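Glass lid knob keeps coming loose -- replace the knob or the whole lid?

Clakberg Kitchen Forum > Pots, Pans and Small Repairs
Thread views: 2518

otterbank
14 Jul 2024
I have a Dreltum saucepan I use almost every morning for eggs. The pan is fine. The knob on the glass lid works itself loose every couple of weeks and then spins when I pick it up. I tighten the screw from underneath and it holds for a while. Is there a fix, or should I just buy a new lid? Otden wants more for the lid than I paid for the pan.

pete_in_the_pantry
Check the washer first. There should be a small one between the screw head and the glass. If it has gone hard or cracked, the screw won't stay put no matter how much you turn it. The hardware store has them for next to nothing.

marlow3859
Buy a new knob. They are sold separately and most of them fit most lids. Measure the screw before you order. I got mine from Moynihan and have had no trouble in 3 years.

otterbank
The washer looks flat on one side. Could be that.

dullknife
Don't overtighten it. I cracked a lid that way in June. Snug with a hand screwdriver and stop there.

marlow3859
Snug is what got him here. It has to be tight or the steam and the handling will back it out again.

dullknife
Tight on metal, sure. This is glass with a hole drilled in it. I'm not going to argue about it, I'm telling you what happened to mine.

hensandcorn
Do you even need the lid for eggs? I boil mine with no lid at all, and when the timer goes they get dumped in cold water. One less thing to wash.

otterbank
I bring them to a boil, turn off the burner and let them sit covered. So yes, I need it. I also like glass because I can check on them without lifting it.

pete_in_the_pantry
Same method here. Without a lid the water cools too fast and the yolks come out soft -- fine if you want that.

hensandcorn
Fair enough. I still think it's more fuss than a timer.

tansy_b
What shape is the knob? The wide plastic ones are easier to grip but some have a recess, and the replacement has to cover the same area or you get a ring of old grime showing. Mine took some 40 minutes to scrub off.

otterbank
Round, plastic, pretty chunky. Picture attached.
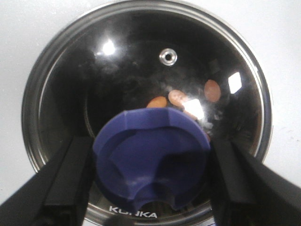 The lid with the purple knob, egg-like ovals underneath.

tansy_b
OK, that's a big one. I would keep it and only change the washer. The small black ones they sell as universal would look lost on there.

marlow3859
Looks aren't the point, but I agree the knob seems worth keeping. Get a silicone washer, and a new screw while you're at it.

dullknife
And a hand screwdriver.

otterbank
Washer and screw ordered. I'll post again when they're on.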